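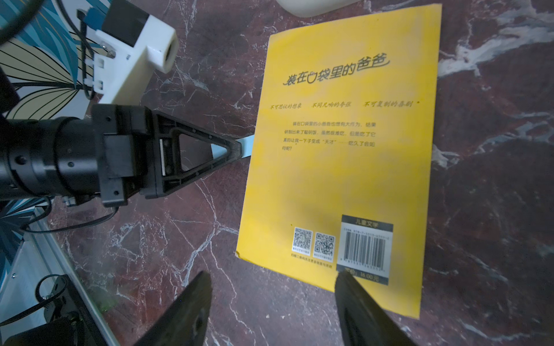 Two-arm setup at a paperback on the stone top, wrist view.

Subject: Re: [chores] Can any of them tidy a room yet?

Reply to the list, with the earlier message quoted in part.

> I keep reading that home robots are nearly ready, and then I look
> at what they are shown doing. It is one cup, or one towel, on a
> clear table. My question for the list is simple. If I paid 3,000
> for a pair of arms today, would they put away the books my kids
> leave all over the place? I don't care how slow it is. I care
> whether I would have to stand there.

You would have to stand there.

I'll stick to books, as that is what you asked about and what I have spent most of the spring on. A paperback is a harder object than a cup. It lies flat, the cover is slick, and there is very little edge for a finger to get under. If the gripper comes straight down it just presses on the cover. What works better for us is to hold the book with one arm and have the other come in low from the side, or to slide the book until it hangs over the edge of the table and pinch it there. Both are things a child does without thinking. Both took us weeks.

Look at the lower left corner of the one at the top. It is a bit dog-eared and curled. A curled corner can help, as the finger has something to get under, but it can also fold back and crease. The cover is the other problem. A yellow book on dark maroon stone is easy for the camera to find. A dark book on the same stone is much worse, and the white and gray veins don't help.

As for numbers, we logged 341 tries at Kestthorpe through April, with paperbacks only. Roughly two thirds ended with the book off the table and in the bin. Most of the rest were dropped or pushed out of reach. In 7 cases the cover was torn or badly bent, and I would count those as worse than a plain miss. These were all single books with clear space to either side. We have not done stacks in any serious way, and we have not done a shelf at all. Putting a book upright between two others is a separate job and I would not guess when it will be ready.

Reading the cover is the part that already works. Printed titles in Chinese or English come through fine if the book is still and the light is even, and a barcode is easy as long as a finger isn't over it. So sorting by title is less trouble than picking the thing up. People outside the field tend to expect the reverse.

On the shop floor it is a different story. The Fleltcombe warehouse people on this list will say they move books all day, and they do, with suction, on flat stock, with a belt that brings every item to the same spot. That is a fair answer for a packing line. It doesn't carry over to a living room. The Naylor cup we tried held well on glossy covers and let go on anything worn.

So for your 3,000 – no, not yet, unless you like the tinkering. If you do, start with one size of book and one table, and leave the lamp where it is between runs. I can send the finger drawings to anyone who wants them. The Skavham notes on sliding grasps are in the list archive and are still the best place to start.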